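Questions I get about my loose tea

Do you blend everything yourself?
I do! It's just me in the back kitchen at Drurwood, usually from 6 in the morning with the radio on. There are 18 blends at the moment, and I drink far too much of all of them.

How much comes in a pouch?
Standard pouches are 40 g, which lasts me a fortnight (you may be more restrained).

Can I have the smoky one without orange peel?
Yes – just put a note on your order and I'll make it up separately.

How should I keep it?
In a tin with a tight lid, well away from the cooker and the spice rack. Tea picks up smells terribly quickly, as I learned with a very good Assam and a jar of cumin.
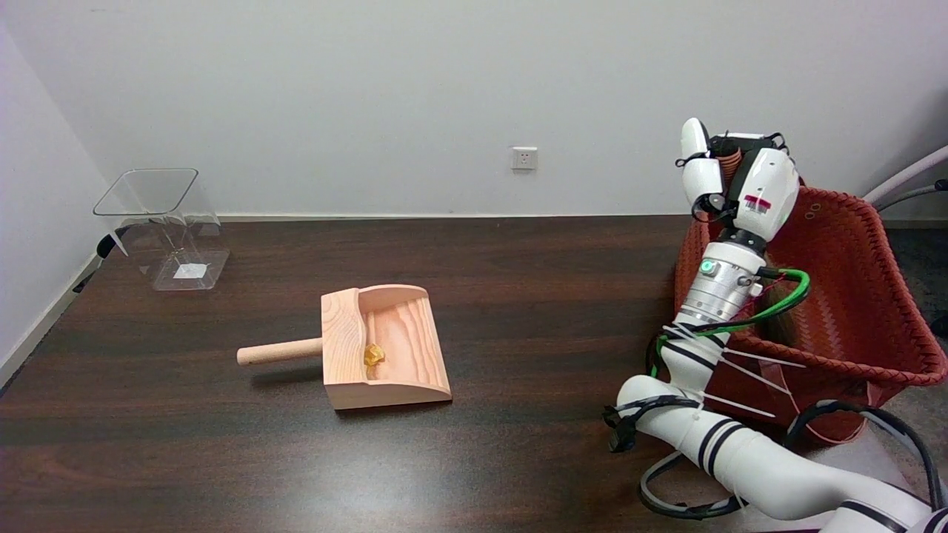 Do you post abroad?
Not yet, sorry. I'm hoping to by March, once I've got my head round the forms.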